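We got to Dalum just after ten, which was already too late for the good parking, so it was the field behind the chapel and a long trudge in my wrong shoes. The October open day at the Fogh tile works is a bigger thing than I'd expected! Natalina Ferraro took our group round (six of us, plus a very patient dog) and she's been glazing there for years, so she had an answer for everything.

The clay store smells wonderful, like a cellar after rain. Then you go through to the kilns, where the firing goes up to more than 1000 degrees and takes 48 hours from start to finish, cooling included. I asked what happens if there's a power cut and got a look.

What I really wanted was the glazing room, though. I've been dithering about our hall floor since spring, two colours or one, big squares or small, and I came out wanting the lot.

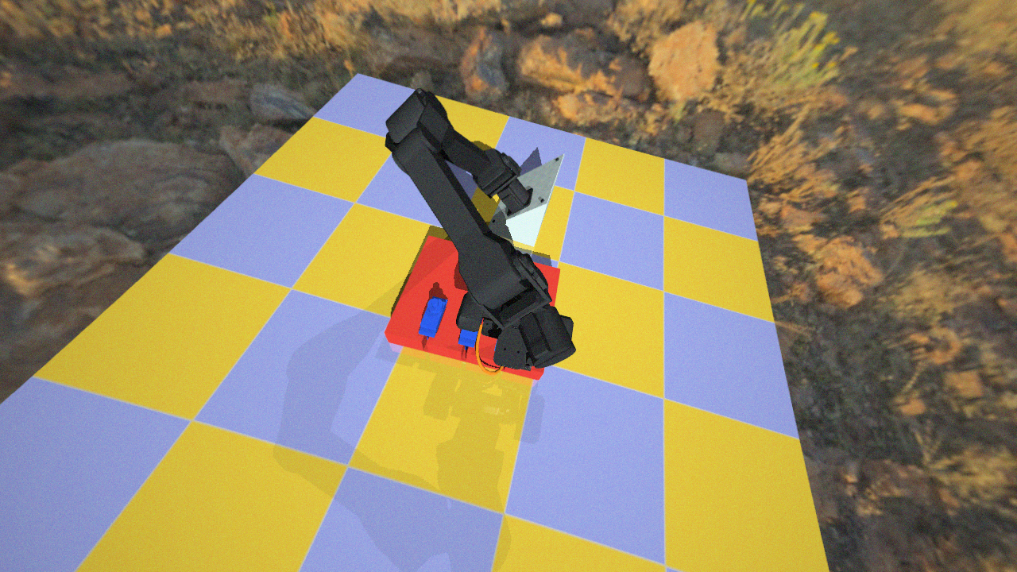
Natalina's advice was to go two-tone but keep both shades pale if the hall is dark (ours is a cave), and to take samples home and leave them on the floor for a week. So I bought four seconds from the shop, all slightly wonky, and a mug I didn't need.

Lunch was pea soup in the packing shed. Get there before one, the rolls go fast.

14 comments
Shared 9 times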